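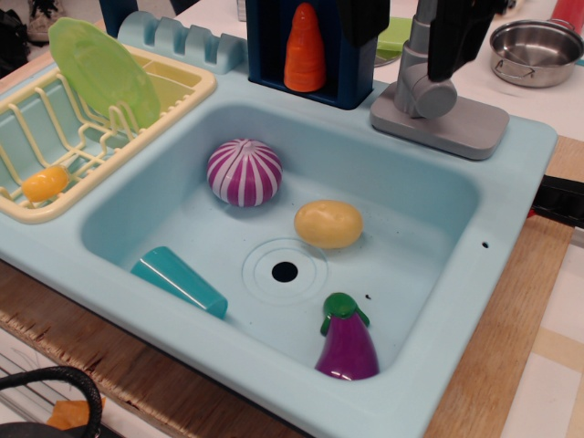 Volker Fröhlich says he plugged the Posesico into his old receiver expecting it to sound like every other small bookshelf speaker, and ended up sitting through both sides of a record he'd only meant to sample. We hear that a lot about these!

Posesico bookshelf speakers, pair
Made by Wakard. Colours: walnut or matte white.

The Posesico is a 2-way passive speaker with a soft dome tweeter and a rear port, and it's the one we keep going back to in the listening room at Dorirville. Voices are lovely on it. Acoustic guitar has real body, brushed drums have that papery swish you usually lose at this size, and the top end stays sweet even when you push the volume a bit further than the neighbours would like. Bass is tight and goes lower than you'd guess, though if you're into pipe organ or big electronic stuff you'll probably want a sub as well (ask us about crossover settings, we've tried a few).

It's an easy load, so a modest amp will do. We run ours off a 50 watt integrated from Oltmanns and have never felt short of power.

Placement: give the rear port some breathing space. If they have to go hard up against a wall, use the foam bungs in the box, which trim the bass and tidy things up nicely. A little toe-in helps the centre image. Ottmar Meinecke, who set up our demo pair, likes the tweeters crossing just behind his head, and after an afternoon of shuffling stands about we've come round to his way of thinking.

Do let them run in. Out of the carton they can be a touch dry through the upper mids, and ours had opened up beautifully after nearly 2 weeks of evening listening.

In the box: two speakers, magnetic cloth grilles, foam port bungs, stick-on rubber feet, printed manual. Speaker cable and stands are separate. The binding posts take banana plugs, spades or bare wire.

Price: $1,977 the pair

Matte white is in stock now. Walnut is back in September, and we can put your name on a pair. Bring your own records or a phone full of favourites if you'd like a listen first, and ring ahead so the amp's warm when you get here.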